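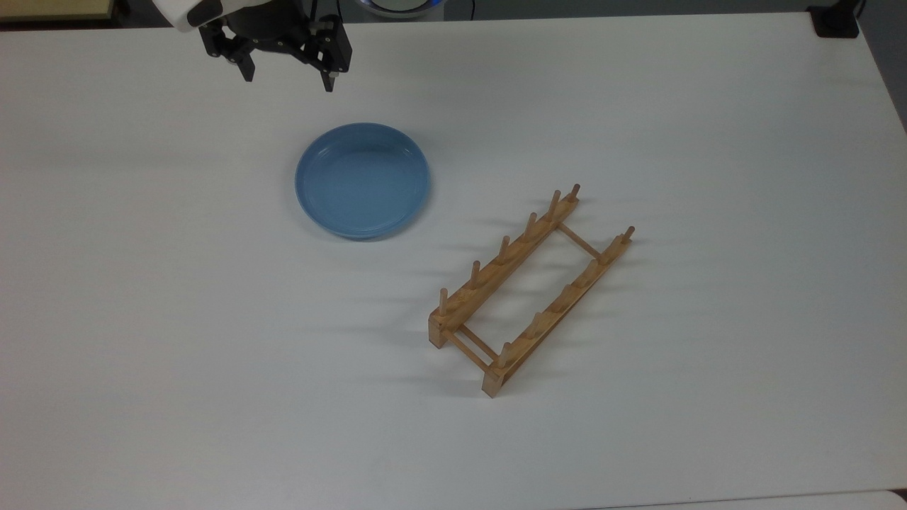 Kitchen and Tableware Assistant (part-time)
Onderlow House, Witlow

Onderlow House is looking for a part-time assistant to wash, dry, sort and put away tableware in our shared kitchen, and to help set up the dining room for lunches and evening bookings. The post is permanent, for 16 hours a week over four days, and is open to people with or without kitchen experience.

About us

Onderlow House is a community building on the edge of Witlow with a dining room, two meeting rooms and a kitchen used by several local groups. We serve a weekday lunch to older residents and their families, and in the evenings the kitchen and dining room are let for classes, suppers and meetings. The dining room seats 60. On most days the lunch is close to full.

We use real plates, bowls and cups for everything. The building gave up disposable plates when the kitchen was refitted, and at the same time we took on the tableware that had belonged to the Primley lunch club. This means we have a lot of crockery in several sizes and colours, and it all has to be washed by hand or by machine, dried properly, checked and returned to the right shelf before the next group comes in. Until now the cooks have done this between them. It takes too much of their time and we have decided to make it a job of its own.

The job

You will work alongside our kitchen manager, Tülin Gökçe, and one of two cooks. You will not be expected to cook, although you may be asked to plate cold desserts or cut bread when lunch is busy.

Your main duties will be:

Scraping, rinsing and loading plates, bowls, cups and cutlery after lunch.

Hand washing anything that cannot go through the machine. This covers the glazed serving dishes, the wooden boards and racks, and all of the older Primley pieces.

Drying and racking. Plates go into wooden peg racks to air before they are stacked. We do not stack damp plates and we do not dry them with tea towels unless a group is waiting.

Checking each piece for chips and cracks as it comes out of the rack. Anything damaged goes in the crate under the sink and is written in the breakages book.

Returning tableware to the labelled shelves in the store. The blue sets and the white sets are kept apart. Serving dishes live on the bottom shelf and nothing heavy goes above shoulder height.

Wiping down worktops, tables and trolleys, and leaving the sorting table clear at the end of the shift.

Laying tables for lunch and for evening bookings, following the plan on the store room door.

Cleaning and oiling the wooden racks once a month. They must be brushed out between the pegs, rinsed quickly and stood on end until dry. They must never be left to soak.

Counting the full stock twice a year, in February and again in late summer, with Krishnamoorthy Kaimal from the office. At the last count we had 200 dinner plates in use, plus side plates and bowls. The count takes most of a day and is paid as extra hours.

Hours

The normal shift is four hours, starting at noon and finishing at 4 pm. You will work four weekdays out of five. Friday is always one of them, as it is our busiest lunch and there is usually a booking the same evening. The other three can be agreed with Tülin and can be changed with a fortnight's notice if the rest of the team are happy with it.

There is a 15-minute paid break in each shift. Lunch is provided and is eaten with the rest of the kitchen staff once service is finished.

Evening and weekend work is occasional and always optional. It is paid at the same hourly rate plus an allowance for finishing after 9 pm. We close for two weeks over Christmas and New Year, and those weeks are paid as part of your annual leave.

Pay and conditions

The hourly rate is set on our kitchen scale and will be sent to you with the application form. We pay monthly into a bank account. There is a workplace pension, which you can join from your first day, and annual leave is given in proportion to your hours.

We supply aprons, gloves and two pairs of non-slip shoves for the trolleys, so you will not be lifting full crates across the floor. You will need your own flat, closed shoes. If you have a skin condition that is made worse by washing-up liquid, please tell us. We can change the products we use and we keep cotton-lined gloves in all sizes.

The first three months are a trial period. Müzeyyen Akbulut, who runs the evening bookings, will go through the store room with you during your first week, and you will have a meeting with Tülin at the end of each month to talk about how things are going.

Who we are looking for

You should be able to:

Stand and move about for most of a four-hour shift, with breaks. We have a high stool at the sorting table and are glad for people to use it.

Lift a stack of side plates from a worktop to a trolley. Nobody is asked to carry full crates alone.

Follow a written plan for laying tables and putting things away, and ask if it is not clear.

Work at a steady speed without banging things together. Most of our breakages happen when racks are overfilled or when plates are put down in a hurry.

Get on with other people in a small kitchen. It can be noisy between 1 pm and 2 pm, and fairly quiet after that.

It would help if you have worked in a café, school kitchen, care home or similar, or if you hold a basic food hygiene certificate. Neither is required. If you do not have the certificate we will pay for the course, and you will do it in working time during your trial period.

We welcome applications from people coming back to work after a long gap, and from people for whom English is a second language. Several languages are spoken in the kitchen already. Shelf labels are in large print with a drawing of the item.

Getting here

Onderlow House is a short walk from Witlow station, and the Primley bus stops outside the gate. There is covered space for bicycles behind the kitchen. Parking is limited and is kept for lunch guests until 3 pm, so staff who drive usually leave their cars on Vidal Road.

The kitchen, store and dining room are all on the ground floor with no steps between them. One section of worktop can be lowered. If you would need any other change to do the job, say so on the form or speak to us about it – it will not count against you.

How to apply

Ask for an application form at the front desk, or ring the office on a weekday morning and we will post one to you. The form is two sides long. Please do not send a CV instead of the form, although you may attach one if you wish.

In the last section we ask you to write a few lines about a job you have done, paid or unpaid, that had to be done the same way each time. It can be something you do at home. Spelling and handwriting are not marked.

Completed forms should be handed in at the desk or posted to Nesrin Güler, Office Manager, Onderlow House, Witlow. Forms must reach us by noon on the last Friday in February. We will write to everyone who applies, whether or not they are invited to meet us.

Meeting us

Instead of a formal interview we ask people to come in for an hour in the afternoon. You will have a short talk with Tülin Gökçe and Saadet Avcı, one of the cooks, and then spend the rest of the time in the kitchen with them, washing and racking a small load and putting it away. Travel costs are refunded on the day if you bring your ticket.

We will need to see proof of your right to work in the UK and will ask for the names of two people who know you, one of whom should not be a relative. We only contact them once we have offered you the job.

If you would like to look round first, the kitchen is usually free after 3 pm. Ring the office to arrange a time – Krishnamoorthy or Nesrin will answer. Questions about hours and pay should go to Nesrin, and questions about the work itself to Tülin, who is easiest to reach before 11 am.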